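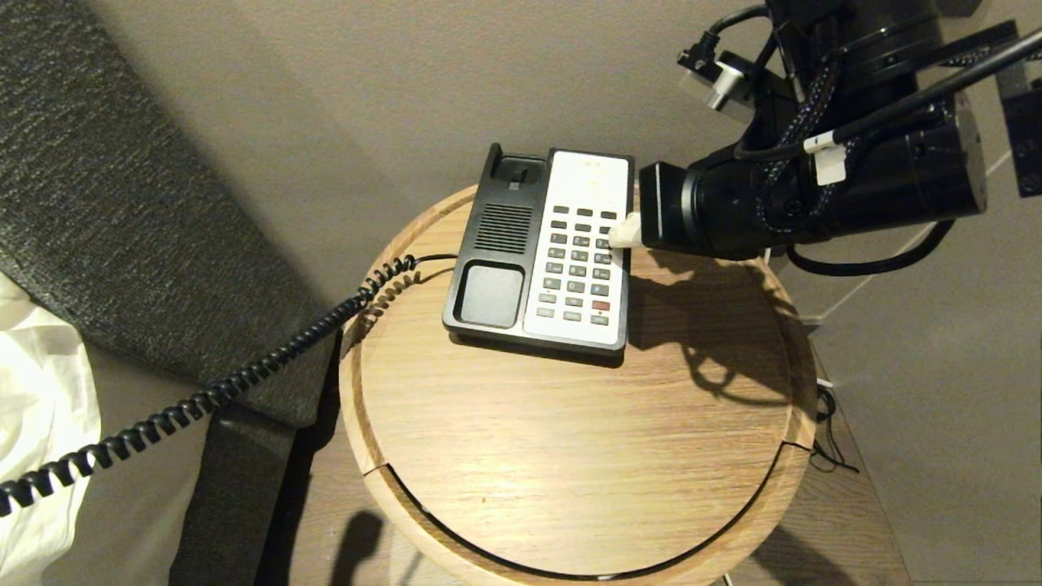

Dillus opens orders for Hokon room-work arm, publishes price sheet for smaller lodging operators

FLORBRIDGE, June 2020 - Dillus today opened the order book for Hokon, its arm package for guest room work, and put the full price sheet online. No sales call needed. No form to fill in either.

Lease is $790 a month per arm. Site survey is $2000, one time, credited back if the operator signs within the quarter. Minimum term eight months. Shipping is extra and depends on distance, see sheet.

The package is aimed at inns, extended-stay properties and student housing that have been asking for a number they can take to an owner. Most of them got a "contact us" button. Dillus has been guilty of this too and would like to stop.

What the lease covers

One arm, one gripper, wrist camera, head camera, cabling, software updates, phone support on weekdays. Training for two staff. Fingertips are a wear item and are billed seperately after the first set.

Not covered: electrical work, furniture moves, Wi-Fi upgrades, insurance. Put a line in the budget for each of these even if the line ends up at zero.

What it is for

Work at bedside height and work on the floor next to the bed. Keys on a desk phone. Putting a handset back on its cradle. Picking up what gets left on the carpet or laminate, paper cups, straws, plastic bags, packing with the tissue still on it. Soft and crumpled items take longer than boxes and operators should plan cycle times around the soft stuff, not the boxes.

Bed making is not in this release. Please don't budget for it.

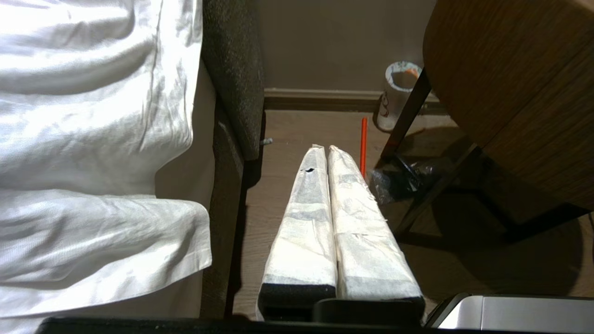 Planning a first room

Biswas, the facilities planning firm, wrote the buyer's guide that goes out with the price sheet. It runs nearly 40 pages and is free. Main points for anyone in a hurry:

Measure the gap between bed and side table. Measure it again with the bedding hanging down, that is the real gap.

List every corded item in the room. Coiled phone cords are the big one. They catch, they drag, they change shape every time. Biswas suggests pricing a shorter cord or a cordless set against the extra setup time, and in a lot of rooms the cord wins on cost anyway so run the numbers first.

Note where the outlets are and what is already plugged in to them. An arm sharing a socket with a lamp and a charger is a bad start.

Buy one arm. Run it in one room type for the whole minimum term, then decide on the second. The price does not go up for waiting, and the survey carries over to any room with the same furniture layout.

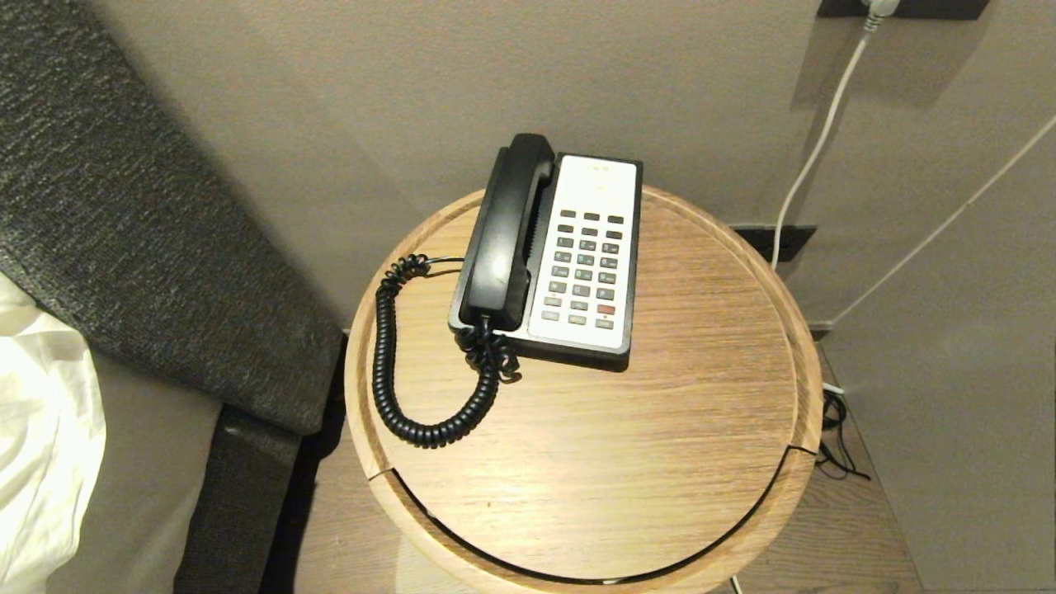
Operators with mixed furniture should expect a second survey, at the same rate. Round tables and square tables count as different layouts. So do wall-mounted phones.

Availability

Orders open now. First deliveries in February, in order of deposit. Demo room in Florbridge by appointment, weekdays only, one party at at time.

Price sheet and the Biswas guide are on the Dillus site under Hokon, Buying.

About Dillus

Dillus builds and leases arm systems for guest rooms and residence halls. Based in Florbridge.

Press and purchasing questions both go to the Dillus front office.

###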